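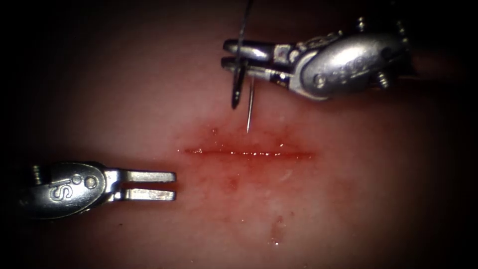
Operating Room 2, Clurno Surgical Center: Electrical and Gas Check
May 28, 2023. Inspector: Mieczysław Sowa

Wall outlets, north side: pass.
Ground resistance: pass. Meter no. 693.
Oxygen shutoff valve: pass. Label faded, replace.
Vacuum outlet: fail. Slow to reach set level; gasket ordered from Grendberg.
Backup battery: pass. Ran 18 minutes under load.
Door closer: pass with comment. Drags on the floor strip.
Exit sign: pass.

Recheck of vacuum outlet due in July.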